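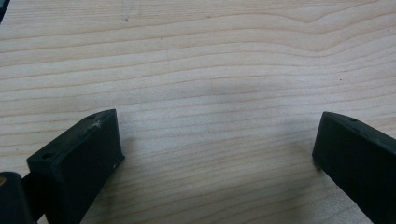
阅览室桌面,浅色木纹,中部偏上有一片颜色略灰。

打印本页 | 用电子邮件发送

工单主题:Pluris 二楼阅览室夜间湿度偏高,早晨窗玻璃结露
提交人:Wiebke Kleinschmidt
提交日期:10/02/2021
涉及设备:Hellwig 蒸汽加湿器,Zotico 通风控制器,Flidisik 监测系统
优先级:普通,当天下午改为高
状态:已关闭,留一项后续

提交人描述

最近几个早晨开门的时候,阅览室北侧窗户下半截全是水,窗台上有积水,靠窗的书架侧板摸着发潮。白天没有这个问题,开馆以后一两个小时玻璃就干了。我去看过 Flidisik 的曲线,白天正常,夜里有几段冲到 70%,但是没有收到过报警邮件。地图柜也在这个房间,柜里的纸张有一部分是借来的,合同里写了湿度要求,所以请尽快看一下。

另外,靠门那张桌子的桌面有一块颜色不太一样,不知道和潮气有没有关系。

上周我自己把加湿器面板上的设定值往下调了一档,没有变化,后来又调回去了。没有动过别的。

一线回复

收到。请补充以下信息:
阅览室晚上是否有人,几点锁门;
空调机房最近有没有人进去过;
Flidisik 里看的是哪一个测点,房间的还是回风管的;
夜里有没有听到风机声音。

另外请先把窗台的水擦掉,地图柜的门保持关闭。加湿器暂时不要关,等我们看完曲线再定。冬季直接断加湿,房间会在一天之内干得很快,对纸张同样不好。

提交人回复

晚上没有人,八点锁门,保洁在开馆之前来。机房去年 November 换过滤网,之后没有登记过别人进出,钥匙在前台。

我看的是房间测点,就是挂在地图柜旁边柱子上的那个。回风管的那条曲线我刚刚才找到,夜里一直很低,和房间那条完全对不上。我以为是坏的,所以平时不看。

风机夜里有没有声音我不知道,我五点半下班。

一线记录

从 Flidisik 导出最近两周数据,房间温湿度、回风温湿度、二氧化碳、风机状态、加湿器输出各一列。导出时遇到一个小问题:按"全部测点"导出,文件里风机状态那一列是空的,要单独勾选才有数据。这个问题以前的工单里也有人提过,先不在这里处理。

初步看到的情况:

白天,房间和回风两条湿度曲线基本重合,差一点点,可以接受。
晚上锁门以后不久,两条曲线分开。房间往上走,回风往下走。
加湿器输出在夜间没有归零。白天输出上上下下,夜里长时间停在高位。
二氧化碳锁门以后慢慢往下降,降到 500 ppm 以下风机就停。第二天有人进来,升到 800 ppm 转高速。这部分和 Zotico 里的设置一致。

也就是说风机停了,加湿器还在出蒸汽。按正常逻辑,风机停机后加湿器应当被联锁切断。转二线。

报警邮件没有发出的原因也查了。Flidisik 里高湿报警挂在回风测点上,没有挂在房间测点上。回风夜里读数低,当然不会报。上限设的是 70%,房间就算到了,也没有人去比较。

二线记录,远程部分

先排除控制程序。

登录 Zotico 控制器,看加湿器使能输出。程序里使能条件有三个:风机运行命令,风压开关闭合,湿度低于设定值。三个都满足才输出使能。

风机运行命令:夜间为关。看历史记录,命令确实在二氧化碳低于下限之后变成关。
风压开关:夜间为闭合。这里不对。风机停了,风管里没有压差,开关应当断开。
湿度低于设定值:回风测点夜间低于设定值,满足。

按这三条,风机命令为关的时候使能就不应该输出,哪怕风压开关有问题。但是加湿器夜间有输出。于是查使能输出点本身的历史,夜间是关的。程序没有错。

控制器没有给使能,加湿器照样在工作,说明加湿器的使能不是从控制器来的,或者两条线被并在了一起。远程看不到接线,需要现场。

在出发之前先做一件事:请提交人晚上锁门之前到机房,把加湿器面板上的运行方式从自动改为待机,第二天开馆之前改回来。只做一晚。目的是保护地图柜里的东西,同时看看房间湿度还会不会往上走。

提交人回复

改了。面板上有三个选项,自动、手动、待机,选了待机,绿灯变成黄灯。今天早上到的时候玻璃是干的,窗台也是干的。已经改回自动。

机房里挺热的,地上有一小滩水,在加湿器下面靠墙那边。不知道是不是以前就有。拿抹布擦了,中午再去看又有一点,比早上少。

二线记录

待机一晚,房间湿度曲线平直,没有上升。可以确认湿气来自加湿器,不是外墙渗水,也不是窗户密封。先前有人在电话里提过屋面漏水,这一项可以划掉。

回风测点当晚仍然偏低,但与房间的差别变小了。风机停机以后回风管里的空气不流动,机房又热,测点附近温度升高,相对湿度读数自然往下掉。测点没有坏。把同一时刻的温度和湿度换算成绝对含湿量,待机那一晚回风和房间两个点对得上。提交人以为它坏了,可以理解,但是不要换。

地上的水单独记一条,现场一起看。

现场记录

到场后先看曲线,再看设备。加湿器自动运行,风机低速,阅览室里有读者。和前台拿了机房钥匙,登记。

一、加湿器使能接线

打开 Hellwig 加湿器的接线盒。使能端子上除了从控制器来的一对线以外,还有一根短的跨接线,把两个端子直接短接。跨接线是蓝色的,线头没有压端子,拧在螺丝下面。接线盒盖子内侧贴的接线图上没有这根线。

使能端子被短接,加湿器就认为一直有使能,控制器的输出通断都没有作用。它自己只看湿度信号。湿度信号来自回风测点,夜里读数低,所以它一直加。风机停着,蒸汽从分配管出来以后没有风带走,一部分在风管里凝结,一部分沿送风管慢慢进了阅览室。送风口就在北窗上方。

二、风压开关

风压开关装在风机段外壁,两根软管,一根接风机前,一根接风机后。风机停下来以后用万用表量,触点仍然闭合。拔掉两根软管,触点仍然闭合。轻敲外壳,断开。再接回去,启动风机,闭合;停风机,仍然闭合。触点卡滞,开关要换。

低压侧那根软管里有水。把软管拆下来甩干。软管的走向有一段下垂,形成一个弯,凝结水正好积在那里。重新绑扎,让它一路向下坡走。

三、地上的水

加湿器排水管接头处的卡箍松了。排水的时候往外滴,平时不滴,所以有时有有时没有。拧紧,手动排水两次,接头处干的。地漏通畅。墙根的踢脚有水渍,不深。

四、风管

打开分配管下游的检修口。底板上有水膜,靠低处有积水,用吸水布吸干。保温没有湿透,手摸外侧是干的。没有看到霉斑。检修口的密封条有一小段翻出来了,压回去。

送风口格栅拆下来擦过。格栅背面有水痕。

五、临时处理

拆除跨接线。拆除以后在控制器上强制输出使能,加湿器启动;取消强制,加湿器在面板上显示"外部禁止",停止出蒸汽。各做三次,结果一致。

风压开关没有备件,今天不换。在换之前,程序里的风机运行命令这一条仍然有效,风机停,使能就断。但是如果风机皮带断了,命令为开而实际没有风,这一条就保护不了。风压开关就是为这种情况装的,不能长期缺着。已经下单,到货之前请提交人每天早上进机房看一眼风机是不是真的在转,并签在门后的表上。

六、跨接线的来历

看了门后的维护登记。November 那次换滤网,备注栏写着"加湿器报外部禁止,已处理"。没有写怎么处理的。换滤网的时候要停风机,停风机以后加湿器报外部禁止是正常现象,风机起来以后会自己消失。推测当时风压开关已经时好时坏,风机起来以后触点没有闭合,加湿器不能启动,有人就把使能短接了。之后开关又卡在闭合位置,看上去一切正常。

这是推测,登记表上没有更多内容。已经写信给当时换滤网的公司,请他们查一下作业单。

为什么拖到现在才出现结露:November 到年底室外还不算冷,夜里玻璃温度没有那么低,同样的湿度不结露。翻了 Flidisik 里的旧数据,房间夜间湿度从换滤网那天起就开始偏高,只是没有高到出水。上个月底降温以后才看得见。

提交人回复

谢谢。签字表已经挂好了。有几个问题:

第一,我上周把设定值调下去一档又调回来,有没有影响?
第二,地图柜里的东西需要怎么处理,要不要通知出借方?
第三,那块桌面,你们看了没有?
第四,馆里想知道这段时间能不能把夜间风机一直开着,这样即使再出问题也不会闷着。

二线回复

第一,没有影响。加湿器夜里看的是回风读数,回风读数远低于设定值,调一档不足以让它停下来。以后设定值请在 Zotico 里改,不要在加湿器面板上改,两边不一样的时候查起来很费时间。面板上的按键可以加锁,需要的话另开工单。

第二,纸张的处理不归我们判断。我们可以提供曲线和换算后的数据,柜内有没有独立的记录仪请您确认。如果有,以柜内的为准,柱子上的测点只代表房间空气。是否通知出借方请按合同办理。

第三,桌面看了,表面摸起来是平的。靠门那一侧离送风口远,也不在玻璃下面,和这次的湿气看不出直接关系。我们不做家具方面的判断。

第四,不建议夜间一直高速,可以一直低速。好处是回风测点读数可信,湿度控制跟着可信。代价是电费和滤网寿命。折中的办法是夜间定时,每小时运行 20 分钟低速,让回风测点有机会读到房间的空气。这个在 Zotico 的时间表里能做,不用改程序。等您回复再设。

提交人回复

柜内有两个记录仪,读出来了,柜里湿度变化比房间小得多,没有超过合同的上限。还是通知了出借方,他们要一份说明。能不能把现场记录的第一、第四、第五项给他们?

夜间定时那个方案馆里同意,请设置。

二线回复

可以给。请不要附第六项,那一项还没有核实。

夜间时间表已设,锁门以后生效,到开馆前一小时结束,之后按白天逻辑。二氧化碳的上下限没有动,仍然是 800 和 500。注意一点:夜间定时启动的时候,二氧化碳低于下限,控制器原来会立刻把风机关掉。时间表的优先级已经设成高于二氧化碳,否则风机起来几秒就停。

设置完以后观察了一晚。第一次定时启动时,回风湿度在几分钟之内回升到和房间接近,加湿器有短时输出,风机停后输出归零。后面每一次都一样。

一线记录,报警部分

在 Flidisik 里做了如下修改:

高湿报警从回风测点移到房间测点,延时由原来的无延时改为五分钟,避免开窗通风时误报。
上限 70% 对地图柜来说太高,已经和提交人商量改低,新的数值由馆方书面给出以后再填,目前仍是原值。
新增一条报警:风机状态为停,且加湿器输出不为零,持续五分钟以上。这一条早就应该有。
收件人里有一个已经失效的地址,删除。提交人的地址加上。

测试方法:在控制器上模拟房间湿度超限,五分钟后邮件收到。模拟风机停、加湿器有输出,邮件收到。模拟撤除,恢复邮件也收到。恢复邮件的标题里测点名显示成了内部编号,看不懂是哪个房间。改了显示名称,再测一次,正常。

第一次测试邮件进了提交人的垃圾邮件文件夹,请提交人把发件地址加入白名单。

提交人回复

白名单加了。第二封进了收件箱。

风机签字表上,昨天早上那一格空着,我不在,前台没有进去看。今天看了,在转。

二线记录,第二次现场

风压开关到货,型号与旧的不同,量程相同,安装孔距差一点,用了转接板。软管换新,长度缩短。

动作值的设定:风机低速时量得压差,把动作值设在它的下方留出余量,保证低速也能可靠闭合。以前的开关动作值贴签已经看不清,没有办法对照。

测试:
风机低速,闭合。
风机高速,闭合。
停风机,断开,用时两三秒。
风机命令为开,在变频器上断开电机,开关断开,控制器报风机故障,加湿器使能断开。恢复以后故障需要手动复位,和程序设计一致。
拔掉一根软管,断开。

每一项做三遍。都通过。

加湿器接线盒盖子内侧的接线图旁边加贴一张说明,写明使能端子不得短接,出现"外部禁止"时先查风机,再查风压开关。字写大了一些。

排水管接头复查,干。地面干。检修口再次打开,底板干,没有新的水膜。

顺便看了回风测点的位置。它装在离加湿器比较近的一段回风管上,机房里加湿器的外壳发热,测点受影响。理想的位置是再往阅览室方向移一段。移动需要开孔和延长线缆,今天不做,列为后续。

签字表可以取下来了。

提交人回复

表取下来了。出借方收到说明,回信说没有意见,希望以后每月给他们一份曲线。Flidisik 能不能自动发?

一线回复

可以。已建立月报,每月第一个工作日发送,内容是房间测点和两个柜内记录仪的湿度。柜内记录仪目前不在系统里,要把读数文件手动传上去,上传页面在"外部数据"下面,只认逗号分隔的格式。如果用分号分隔,上传不会报错,但是整列都是空的,请注意。

月报里的竖轴默认自动缩放,变化很小的时候看上去起伏很大。已经改成固定刻度。

提交人回复

传了,第一次就是分号。改了以后正常。

窗台早晨一直是干的,前天夜里外面很冷也是干的。北窗最左边一扇下角有一点点雾,擦掉以后没有再出现。

换滤网那家公司有没有回信?

二线回复

回了。他们的作业单上写的是更换滤网、清洁风机段,没有电气工作。当天的技术员已经不在那里工作。他们没有承认,也没有否认。我们这边能确定的只有跨接线存在过,现在拆掉了,以及登记表上那一句备注。已把这句备注拍照存档。建议馆方以后在机房登记表上增加一栏,写明动过哪些接线,由离开的人和前台各签一次。

关闭说明

原因:加湿器使能端子被跨接,风机停机后加湿器未切断。风压开关触点卡滞,使问题在控制器上看不出来。高湿报警挂在停机后读数不可信的回风测点上,因此没有发出。

处理:拆除跨接线,更换风压开关和软管,紧固排水管卡箍,修改夜间时间表,报警改挂房间测点并增加联锁报警,清理风管积水。

未处理:回风测点移位,另开工单,等馆方批预算。高湿上限的新数值,等馆方书面确认。Flidisik 全部测点导出时风机状态列为空,已转给软件方。

工时和配件已登记。提交人确认关闭。

关闭后补充

馆方书面回复已收到,上限改好,测试邮件已发。提交人问夜间定时运行能不能在闭馆的假期也照常,回答是可以,时间表按每天生效,和假日表无关。

打印本页 | 用电子邮件发送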